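Chapter 5

Inside the Desktop Computer

What you will learn in this chapter

The main parts found inside a desktop case
How power gets from the wall to each part
How to open a case and work in it without damage
How to keep track of cables, screws and parts as you go

Words to know: chassis, motherboard, CPU socket, memory slot, SATA, power supply, drive cage, header

A desktop computer looks complicated when the side panel first comes off. There are wires everywhere, the metal has holes and slots in odd places, and most of the labels are too small to read without bending down. After you have opened a few machines, the same parts start to show up again and again. The case may be taller or shorter and the board may be turned a different way, but the list of parts hardly changes.

In the earlier chapters you worked with the computer from the outside. You connected monitors and keyboards, checked ports, and filled in the fault sheet for a machine that would not start. At the Hulen repair bench, where many of the jobs in this book come from, most machines with that kind of fault end up being opened. This chapter takes you through the inside of the case before you remove or replace anything. Chapter 6 covers memory, and Chapter 7 covers storage drives.

The chassis

The chassis is the metal frame that everything else is fastened to. It does more work than people think. It holds the board flat and carries the weight of the power supply. It also gives the drives a firm place to sit. Many of the cutouts you see in the sheet metal are there so that a bracket or a tray can hook into place without a screw. Others let air through or give a cable somewhere to pass.

Cheap cases can have sharp edges. Run your eye along the rails before you reach in, and take off rings and watches.

The motherboard

The motherboard is the large circuit board that the other parts plug into. Look for the CPU socket first. It is square, it usually has a metal frame around it, and on most office desktops it sits under a heat sink and fan. When the processor has been taken out, the socket is open to dust and fingers. The contacts inside some sockets are fine springy pins that bend under very light pressure, and a bent pin can be enough to stop the computer from starting. If a socket is going to stay empty for more than a few minutes, fit the plastic cover that came with the board.

Next, find the memory slots. They are long and narrow, they are placed side by side, and they have latches that hold the modules in. Some boards have 2 slots and others have four or more. On a board with four, the order in which you fill them matters, and the service manual will tell you which pair to use first.

Expansion slots are for add-in cards such as graphics or network cards. They differ in length and sometimes in color. Do not assume that the same color means the same thing on boards from two different makers.

SATA ports are small, flat connectors that carry data between the board and the drives. Each port takes one cable. The cables come in several colors, and the color has no effect on how they work.

The power supply

The power supply takes current from the wall and turns it into the lower voltages the computer needs. It is a closed metal box, and it stays closed. Parts inside can hold a charge after the cord has been pulled, so a faulty supply is replaced whole. No exercise in this book asks you to open one.

The label on the outside is worth reading. It normally gives the maker, the model, the highest output in watts, and how much current is available at each voltage. It may also carry safety and efficiency marks. Copy the model number onto your job sheet before you order a replacement, and compare the shape of the box as well as the wattage. Many office desktops use a supply that fits only one family of cases.

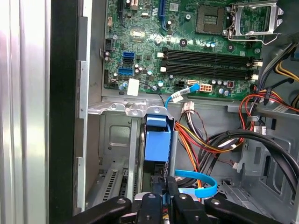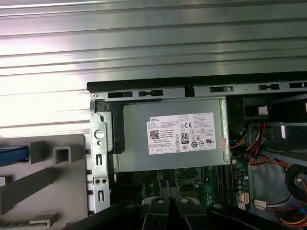

Desktop tower with the CPU socket empty: memory slots and power wiring, and the power supply with its label.

Does the color of a power wire tell you anything?

In many desktop supplies it does. Red commonly carries 5 volts, yellow carries 12 volts, orange carries 3.3 volts, and black is ground. Some makers use their own colors or make every wire black, so go by the service manual and never by color alone when you are testing.

Drive cages and carriers

Drives are held in a cage, which is a metal box with open ends or sides. In some computers the drive is fixed straight to the cage with screws. In others it clips into a plastic carrier, and the carrier slides into the cage. Carriers are often made in a bright color so that you can see which piece is meant to be handled. Squeeze or lift the carrier as the manual shows. If it will not move, stop and look for a cable that is still attached.

Cables and headers

A header is a group of pins, or a small socket, where a cable joins the board. The power button, the front USB ports and the fans all connect to headers. The main power connector is wider than the rest and is usually held by a clip. Press the clip first, then pull on the plastic body of the plug. Pulling on the wires can draw them out of the plug, and that fault is slow to find later.

Cables seldom have more slack than they need. Before you unplug one, notice which way it bends and what it passes under. A cable put back by a different path may touch a fan or stop the side panel from closing.

Getting the work area ready

Clear a table large enough for the case to lie flat with room on both sides. At Hulen the benches are 45 inches deep, which leaves space for the case at the back and a parts tray in front. A kitchen table will do if you put down a mat or a sheet of cardboard to protect the surface. You will need:

a number 2 Phillips screwdriver
a parts tray with a lid, or several small cups
an anti-static wrist strap
masking tape and a pen
a flashlight
the service manual, printed or on another screen

Opening the case

1. Shut down the computer from the menu. Do not just hold in the power button.
2. Switch off the supply if it has a switch, and pull the cord from the wall.
3. Disconnect the monitor, keyboard, network cable and anything else at the back.
4. Press the power button once and hold it for 5 seconds. This drains most of the charge left in the board.
5. Lay the case on its side with the removable panel facing up.
6. Undo the panel screws or release the latch. Slide the panel back, lift it off, and stand it where it will not be kicked.
7. Clip your wrist strap to bare metal on the chassis.
8. Look before you touch. Find each part from the "Words to know" list and say its name.

Step 8 can feel silly in a room full of people. Do it anyway for the first few machines. In the Pickering evening course, students spend some 14 minutes on this step the first time and a good deal less by the end of the term.

Marking what you remove

Put a strip of masking tape on every cable before you unplug it, and write on the tape where it came from. "SATA, top port" is clear. "Blue one" is of little use if there are two blue ones. Keep the screws for each part in their own cup, with the name of the part written on a scrap of tape. Case screws and drive screws may look alike but have different threads, and forcing the wrong one will ruin the hole.

Job note: the Nallmont office machines

In June the bench took in a batch of desktops from the Nallmont office. The job was to replace drives and return the machines with the same settings. On the first one, both data cables were unplugged without tape and went back the wrong way around. The computer then tried to start from the storage drive and showed an error. Swapping the two plugs fixed it, but the case had to be opened again, and the customer's sheet had to be corrected. The remaining machines were taped.

Check your work area

Before going on to Exercise 5, make sure that the power cord is out of the wall, the panel is off and set aside, your strap is clipped on, and your tray is within reach. Keep drinks on another table.

Exercise 5: Mapping the case

Use a practice machine from the Grasik kit or any old desktop that you have permission to open. On a blank sheet, draw the outline of the case as it lies in front of you. Mark the power supply, the motherboard, the CPU socket, the memory slots and the drive cage. Then draw one line for each cable you can follow from end to end. If a cable disappears behind a panel, end the line with a small circle and leave it for now. Do not unplug anything during this exercise. Keep the drawing in your folder, as you will add to it in Chapter 6.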